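Olterano community help desk
Ticket 148: Left gripper closes late, drops cloth on fold
Opened by: Piroska Dudás
Category: Hand-held grippers, home builds
Status: Closed

Piroska Dudás wrote:

Hello everybody, and thank you in advance to whoever picks this one up! I've been putting together a pair of hand-held grippers from the Plasholm plans at home, evenings mostly, with some parts cut for me at the Halász shared workshop because my own little saw wasn't up to it. The right one has been lovely from the first day. The left one is driving me up the wall.

When I squeeze the trigger, the jaws start to close, stop for a moment, and then snap shut the rest of the way. With a block of foam I can live with that. With cloth I can't, because the fabric slides out during the pause, and then the jaws shut on nothing. Folding shirts was the whole point of the project (I have two teenagers), so you can imagine my mood.

What I have tried so far:

Swapped the return spring for the one from the right gripper. No change, so I put them both back.
Loosened and retightened the finger screws.
Cleaned the pads with dish soap and let them dry overnight.
Updated the Gristico logging program, which was overdue anyway. It records the jaw opening as a percentage, and on the left side the line goes flat at 50 each time before it drops.

I've attached pictures from my folding setup. 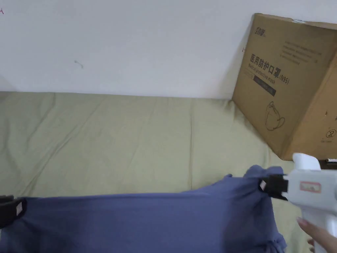
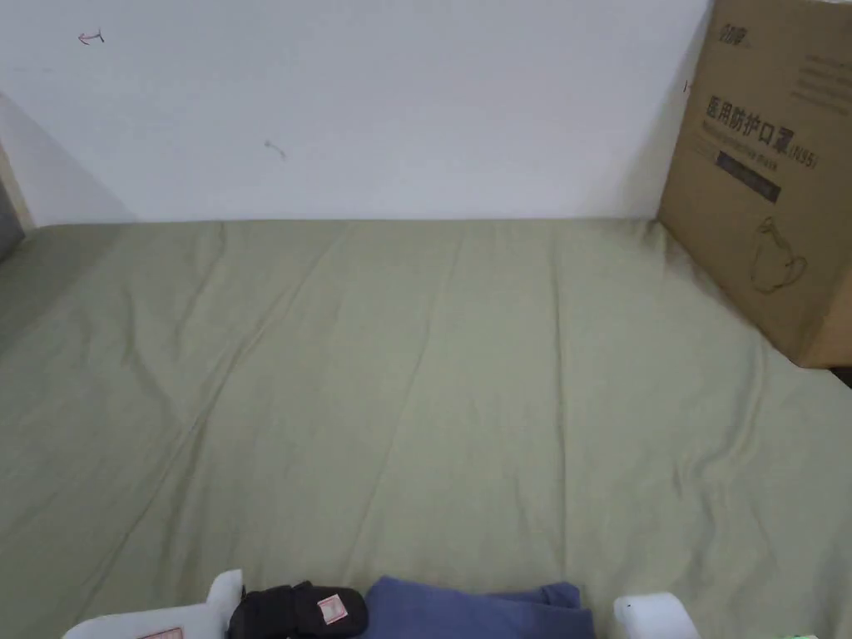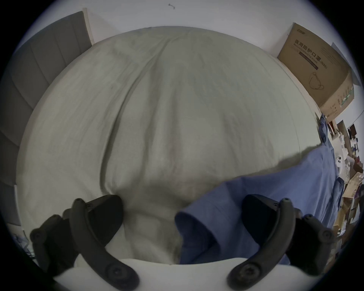

My own hunch is that the linkage binds halfway through its travel, but I've been wrong about this build before, so please don't let me steer you. I've been through the assembly notes again and everything seems to be where it should be. If it helps with naming parts, in the view looking down at the duvet you can see three round black screws on each finger, and I'll call them upper, outer and base so we're all talking about the same ones. The upper joint on the left gripper feels fine by hand. The outer one feels a touch gritty, if that's a word one can use about a screw.

Aranka Mészáros replied, 12th January:

Hi Piroska, gritty is a perfectly good word and I think it's your answer, or most of it. Thank you for writing down what you'd already tried, it saves us both a lot of going back and forth.

A flat line and then a sudden drop usually means something is sticking and letting go. Could you unhook the spring, take the trigger link off, and move each finger by hand from open to closed? Do it slowly. If one of them catches near the middle, take out the outer screw on that finger and look at the sleeve it runs through. I had one on my first pair with a burr inside so small I only found it with a cotton swab, which snagged. Please don't oil it before you look, as oil will hide the trouble for a week and then you'll be back here.

Piroska Dudás replied:

It caught! Left finger, right in the middle, and the cotton swab came out with a tuft missing. I rubbed the inside of the sleeve with a rolled scrap of fine sandpaper, wiped it out, and put it all back together. Much better, though the jaws now stop a hair short of closing.

Aranka Mészáros replied:

Good, that's a much nicer problem to have. Back the base screws off a quarter turn, close the jaws on a single sheet of paper, and tighten them again while they're shut. Then run the zero step in Gristico once more so your numbers match.

Piroska Dudás replied:

Done, and the line goes all the way down now without the flat spot. I logged 96 closes on an old pillowcase and it slipped on 2, both times when I'd grabbed right on the hem, which I'm happy to call my own fault. I'll order a spare sleeve anyway and keep it in the drawer. Thank you so much, Aranka, you can close this one.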